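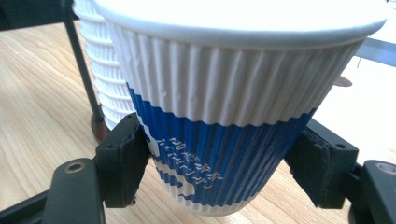
I run the hot drinks table at a small indoor market, and I have somehow become a person with opinions about paper cups. For two years we bought a plain smooth double-wall cup from Barbieri, and it was fine. Then the price went up and I switched to a ripple cup, the kind with vertical ridges all the way round, white at the top and bottom with a wide blue band across the middle and some white lettering I can't read. They are handsome. They cost less. People pick one up, and the ridges fold under their fingers like a cheap accordion. A few ridges on some cups are bent before anybody has bought anything. I have had customers hand back a full tea because the cup "felt wrong," and one man told me it was like holding a caterpillar.

So, two things. Is the give in a ripple cup normal, or did I buy bad ones? And does crushing the ridges ruin the insulation, which I assume is the whole point of having them? I have one opened case and 476 cups left in it, so please don't just tell me to throw them out. Lids are the 12 oz flat kind from Zostura, if that matters. I asked the seller and got a reply thanking me for my interest in cups.

Posted by **sidedoor_tea**, 31 January 2021

---

**mevel_road_coffee**

Normal, mostly. A ripple cup is two cups in a trench coat. There's a smooth inner cup that holds the drink, and a fluted paper wrap glued on the outside. The wrap isn't structural. It holds air between your hand and the hot part, and it's thin because thin is cheap. Press on it and it folds. The cup underneath should stay put.

Do this with an empty one:

1. Hold it at the very top, just under the rim, and squeeze gently. The rolled rim should push back.
2. Move down to the middle and squeeze again. You'll feel the ridges go first, then something firmer. That's the inner wall.
3. If you never get to the firmer part and the whole cup goes oval, the inner cup is too light. Those are bad ones, or at least they're cold drink cups with ambitions.

Then do it again with hot water in it, over a sink. Paper softens a bit when it's been hot for a while, so give it ten minutes before you squeeze.

As for insulation: where the ridges are flattened, there's less air, so that spot will feel hotter. A few creased ones on one side won't matter. If somebody has death-gripped it all the way around, they now own an expensive single-wall cup. We went through a lot of ripple cups at our place and I never had a burn complaint, but I had plenty of people complain that it was crinkly. I'd put that in the same drawer as "the napkins are too square."

Bent ridges out of the box are usually from how the sleeves were packed or stacked. Keep the cups in their plastic until you need them, rim down, and don't put the milk crate on top. (We put the milk crate on top.)

---

**gravelpit**

just use two cups

---

**sidedoor_tea**

Did the squeeze test at the kitchen sink and feel much better, apart from the thumb. Rim holds. Middle gives and then stops giving, so there is an inner cup in there doing its job. With hot water in it for ten minutes it was a little softer, but it didn't go oval until I really meant it.

@gravelpit I'd be paying for two cups to sell one tea.

---

**fold_and_crease**

The first answer is right about the wrap, but I'd quibble about the test, because people don't squeeze a cup politely at the rim. They grab it in the middle, with a lid on, while looking for their car keys. So test it with the lid on. A lid that fits snugly stiffens the top of the cup a good deal, and one that's slightly off will pop up on one side when the cup is squeezed. That is how you get tea on a coat, and you'll hear about the coat.

Twelve ounce lids are not all the same, whatever the box says. Check the diameter printed on the lid sleeve against the one on the cup case. I once bought 288 lids that were a hair too wide and used them as coasters until August.

Also, how full are you pouring? Leave a finger's width at the top. It's easier to carry and there's less to slop out when somebody gets enthusiastic.

If the customers still hate the feel, a plain card sleeve fits over a ripple cup, sort of. It slides down about as far as the middle and spreads the grip out. It also covers your blue band, which seems a shame. We got ours from Fotel, 200 to a box, and I kept them under the table for the people who asked. Roughly 29 people have asked. One of them took four.

---

**sidedoor_tea**

The lids pop. Not every time, but if I squeeze at the band with the lid on, one side lifts. Going to go find the lid sleeve in the recycling and read the diameter. Thank you both, and gravelpit.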